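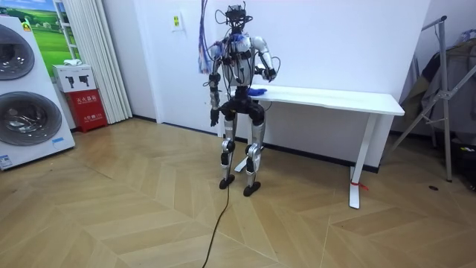
Household Encyclopedia > Furniture > Tables > Wall table

Contents Articles A–Z Rooms Materials Contact

June
By Lewis Jardine

Wall table

A wall table is a long, narrow table meant to stand with one of its long sides against a wall. Mostly it is used for jobs you do standing up, or for putting things on. You'll also find it called a side table, a console, a serving table or (in my family, for reasons lost to history) "the bench", even though nobody has ever been allowed to sit on it. I've owned three and I'm very fond of the type, so please read the rest of this article with that in mind!

Name

The names are a mess. A console table was at first a top held up on brackets fixed to the wall, often with only front legs, and the word comes to us from French, where a console is a bracket. Later on people started using it for any slim table that lived in a hallway, four legs or not. A side table was once the table at the side of the dining room where the dishes waited, and these days half the shops use the term for the little thing next to the sofa that holds your tea. A sofa table is different again, and goes behind the sofa, or did until everybody pushed their sofas up to the wall.

I use wall table because it says where the thing goes. The other articles in this furniture section mostly follow suit, apart from the one on hallways, which I didn't write.

Shape and size

The main thing about a wall table is that you only ever reach it from the front and the two ends. So depth matters much more than length. If it's too deep, the back strip turns into a place where pens and post go to live. If it's too shallow you can't fold a shirt on it.

Mine is 57 cm deep, bought second-hand, and I can reach the wall without leaning my tummy on the edge. Hall consoles are a good deal slimmer and 40 cm is a common depth for them – fine for keys and a lamp, hopeless for wrapping a parcel. Anything over 60 cm and I'd start calling it a desk, and I would want to sit at it.

Height is where people go wrong. A table made for sitting at is too low for standing work and you'll feel it in your back after one basket of ironing. Kitchen worktop height suits most people much better. You can raise a low table on blocks, and plenty of people do, though slim legs don't always sit happily on them and I wouldn't do it in a house with small children.

Legs and top

There are a few common patterns. The plainest has a leg at each corner and nothing underneath, so you can get a broom or a vacuum cleaner right through to the skirting board. I like this one best. The next has a low shelf near the floor, handy for baskets, but you'll be dusting it for ever. Then there's the trestle, with a loose top laid over two supports. It packs away beautifully and wobbles if you so much as look at it.

Slim legs make a table look light and leave room for your feet, and a long top on slim legs can sag in the middle as the years go by. If you're buying second-hand, crouch down and look along the front edge with one eye shut. You'll see a dip straight away. A small one doesn't matter for folding or sorting, but it'll annoy you terribly if you roll pastry.

Tops come in solid wood, veneer, painted board, laminate, glass, stone and metal. A smooth top is easiest to wipe. A slightly rough one is kinder when you're folding, because slippery fabrics stay where you put them instead of sliding off on to the floor the moment your back is turned (I once chased the same satin pillowcase through most of a radio play).

White tables

White deserves its own section. A white table against a white wall more or less melts into the room, and in a small room that's a real help. It makes the most of daylight too, and anything you put down on it stands out at once – a blue cloth, a dropped needle, a set of keys. I lose far fewer things on my white table than I ever did on the dark brown one.

The price is that you see every mark. Tea rings, biro, newspaper ink and the dye from cheap jeans all show, and the front edge goes grey where people lean on it. Painted tops yellow a little with age, and more so in rooms without much sun, which surprised me when I first heard it. Oil-based paint is the usual culprit there. Water-based paints hold their colour better but they can stay faintly tacky, so a vase left standing for a month may lift a neat ring of paint when you move it.

For repainting I've used one called Baseo in a satin finish, and I got on well with it after sanding the top twice. The matt version looked lovely on the sample card but I didn't dare.

Floors

A wooden floor and a narrow table suit each other to look at, pale boards especially, but they aren't always friends. Thin legs press hard on a small patch and will dent softwood. Felt pads under the feet are the usual answer. They collect grit, though, and a gritty pad scratches worse than a bare foot would, so tip the table up now and then and pick them clean. Rubber cups don't slide about, but some sorts leave a brown stain on varnish that won't come off whatever you try.

If the boards run unevenly the table will rock. Turn it end to end before you reach for the folded cardboard. It works more often than you'd think.

Where it touches the wall

A table pushed hard against plain painted wall leaves a line. It can be a dark scuff, it can be a groove, and on fresh emulsion it can be a long strip of paint that comes away with the table. Leave a finger's gap. Skirting boards often force a gap on you anyway, as the back legs meet the skirting before the top meets the wall, and then small things drop down behind. Some older tables have their back legs cut away at the bottom to get round this. A strip of clear tape along the back edge is the modern cheat.

Uses

Folding is what I use mine for more than anything. I put the heap at the left, fold in the middle and stack at the right, and being left-handed I'm told this is the wrong way round. Small flat things like tea towels and napkins go quickly on a narrow top because each one fits with room to spare. Sheets don't, and you're better off using the bed.

Other uses I've come across are wrapping presents, sorting post, potting up seedlings (on newspaper!), laying out a buffet, cutting fabric, and spreading out a jigsaw that has to stay put until Tuesday. My old landlady in Flostatgate kept a wall table in her back room with nothing on it whatever, and used it only for reading the broadsheet standing up. I thought it was the grandest thing I'd ever seen.

At the Sudirgate market there used to be a dealer called Opoku who sold almost nothing but tables of this kind, mostly out of closed-down schools and shops. He'd let you lean on them as long as you liked. My first came from him, and it had somebody's sums pencilled on the underside, which I have never rubbed out.

Looking after one

Wipe the top with a damp cloth, well wrung out, and go over it with a dry one afterwards. A soft cotton cloth is enough for nearly everything. Microfibre picks up more dust but it can dull a gloss finish if there's grit caught in it, so shake it outside first.

Don't leave the wet cloth screwed up on the table when you've finished. I do it constantly. On laminate it does no harm beyond a puddle, but on paint or bare wood you can get a pale bloom underneath, and a coloured cloth may leave some of its dye behind. Spread it over a radiator or the edge of the sink and it'll dry without going sour as well.

Biro comes off most sealed white tops with a dab of surgical spirit, tried first on the underside. Bicarbonate of soda made into a paste will shift tea. Scouring pads are best kept well away from all of it. Tighten the leg bolts once or twice a year, starting with the back ones, as they're a nuisance to reach and you'll skip them if you leave them till last.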